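Progress report to the Lestell Fund
Kirndale Community Kitchen, cooking classes and shared meals
15/02/2019

Hello again from Kirndale! I know the form asks for a page and I'm going to run over, same as last time, so get yourself a coffee. The short version is that the classes are full, the money is mostly where I said it would be, and the bread course has been slower to get going than I'd hoped.

Classes first. When I wrote the application I promised you 70 people through the beginner course by the end of this grant period, and we've had 66 finish it. I'd have liked to hit the number. We lost a few in the bad weather, when the Rodden road was closed and anyone coming in from that side just couldn't make it, and by the time it opened again they'd missed too much and asked to be moved to the next group. They're on the list and I've kept their places, so I expect to be past 70 before I write to you again.

The beginner course is still the same shape: soup, eggs, rice, a roast chicken and what to do with the rest of it, beans from dry, and a last evening where everyone cooks something from home and we all sit down together. That last evening has grown. People bring their kids, their mothers, a neighbor. In August we ended up carrying tables out to the parking lot and eating there until it got dark, and it was my favorite night of the whole grant so far – there was a salt cod dish with potatoes and onions from a family with roots in Bragança, and I've been trying to copy it at home ever since without much luck (I don't soak the fish long enough, I'm told).

One change I made partway through, which I mentioned in my email but should put down properly. We dropped the printed recipe booklet. It was costing us more than I'd budgeted, and I kept finding copies left behind on the counters. Now each class gets one sheet in large type with the shopping list on the back, and people take those home. The leftover booklet money went to groceries, with your okay, and prices being what they are I was very glad of it.

The bread course. Okay. I'd planned 4 of these and we've run 3. Two went well. The other one was a muddle, and it was my fault: I tried to squeeze a full sourdough loaf into a single evening and had people waiting on dough that had no intention of rising for them. We sent everybody home with a lump in a bag and baking directions, and several wrote to me afterward with pictures of perfectly good bread, so maybe it wasn't a total loss. For the next one I've split it into two shorter evenings, mixing and shaping on the first and baking on the second. It means using the room twice, and that's why you'll see the hall rental line creep up in the spreadsheet.

The free lunch carries on as before. It's the part I worry about least and probably should write about more! We get a steady crowd of regulars, plus new faces whenever the clinic next door is busy. A couple of people who finished the beginner course now come in early to chop vegetables, which I never asked for and love. We've started doing two soups, one without meat, and the one without meat runs out first nearly every time. Lentil and lemon is the big hit. The beet one was not.

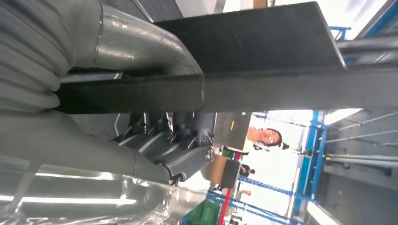
Curved metal pipe, with a black beam and a gray metal bar below it.

On the money side, the spreadsheet is attached and I've marked in yellow anything that moved from the original plan. Groceries are over, printing is way under, knives and cutting boards came in just as quoted. I haven't touched the travel line at all and would like to ask if it could go toward bus passes for people coming to class from Rodden. I think it would help more than anything else I could buy with it.

Coming up next: the delayed bread course, a new beginner group with the waiting list in it, and a short run of lunchbox classes for parents, which a lot of people have been asking me about. I also need to sort out the pantry shelves before spring, but I've been saying that since I started here. If you can let me know about the travel line before the next group begins, I'll get the passes ordered right away.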